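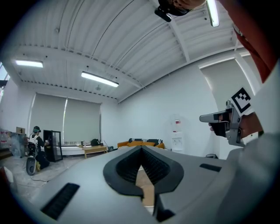

Ticket: Product descriptions cut short after catalog import
Opened: September 30, 2024
Product: Wavari storefront, import tool
Priority: Normal (my choice was "Irritating," which isn't in the menu)
Status: Closed by customer

Original report

We sell loose tea, pots, and the small metal things people lose in drawers. Our biggest supplier is Berchtold, who send a new catalog file each season. I load it into Wavari with the import tool, check a few products, and go to lunch.

This season the file has 573 products in it. The import ran to the end and gave me the green banner. Every product arrived, with the right price and the right weight. Then a customer wrote in to ask what the smoked black was supposed to be steeped in, as our page says "Steep for four minutes in fresh" and leaves it there.

I went through the catalog. Short descriptions are fine. Long ones stop dead, often in the middle of a word. The jasmine is "hand-rolled by the same fam". The big iron kettle comes with a safety note that reads, in full, "Never leave this kettle".

Expected: the whole description.
Got: suspense.

Steps to reproduce

Export the Berchtold catalog as CSV.
Go to Catalog, Import, Update existing products.
Leave the field mapping as suggested.
Run it and admire the banner.
Open any product with a description longer than a couple of sentences.

What I had already tried before opening this

Running it again. Same result.
A different browser. Same result, different font.
Opening the CSV in a plain text editor to see whether the supplier had sent it that way. They hadn't. The kettle paragraph is all there, including the part about gas burners.
Pasting the full kettle text into the product page by hand and saving. That works, and it stays. So the storefront can hold a long description and the importer won't give it one.

Reply from Wavari support

Thank you for contacting us. Please clear your cache and try the import again. If the problem continues, please attach a sample file.

My reply

Cache cleared. I am now logged out of everything I use, and the jasmine is still made by the same fam. Sample attached: one row, the kettle.

Reply from Wavari support

Thank you for the sample. We imported this file on a test store and the description was complete. Could you tell us which add-ons are active on your store?

My reply

Veda (accounting sync), Brerden (tidies up image names and such), and the gift card one. I turned off gift cards first, on the grounds that it has wronged me before. No change. It's innocent this time.

Log, continued

I counted characters, which I hadn't planned on doing this year. The kettle description as it shows on our page is 253 characters long. So is the jasmine. So is every other one I checked that had been cut. I would have expected 255, a number I have met before in forms and spreadsheets. Being two short bothered me more than the missing text did.

Turned off Veda, re-imported the one-row file. Still cut.
Turned Veda back on, turned off Brerden, re-imported. Whole description, gas burners and all.
Turned Brerden back on, re-imported. Cut again.

So it's Brerden. I went through its settings page, all the way down past the part where it asks for a review. Under "Import cleanup" there is a box called "Standardize text fields," ticked. The help bubble says "Makes text fields standard." I unticked it, ran the one-row file, and the kettle was whole.

Asked on Brerden's own help form about the number. They answered the same afternoon, which I want noted in their favor. The cleanup step treats any text column as a short field with room for up to 255 characters. It puts a quotation mark at each end before it trims, then takes both marks off afterward. That's my missing two. The box came ticked with their September update, and the change notes mention it as "improved defaults."

Fix

Brerden, Settings, Import cleanup: untick "Standardize text fields." Save. The Save button is at the top of the page, so scroll back up.
Re-import the full catalog file with Update existing products selected.
Check a long description and a short one. Also check that your image names are still tidy - mine were, that's a separate box.

One warning. If you have edited any descriptions by hand since the bad import, the new import will write over them. I had fixed the kettle by hand and then un-fixed and re-fixed it several times, so I no longer cared. Export first if you do.

Reply from Wavari support

We are glad the issue is resolved. We have passed on your suggestion that the import banner should turn a different color when text has been shortened by an add-on. Is there anything else we can help with today?

My reply

The suggestion was a yellow banner, and I'd settle for orange. Nothing else. I've written back to the smoked black customer: fresh water, just off the boil. She had been using milk and says she liked it.

Closing.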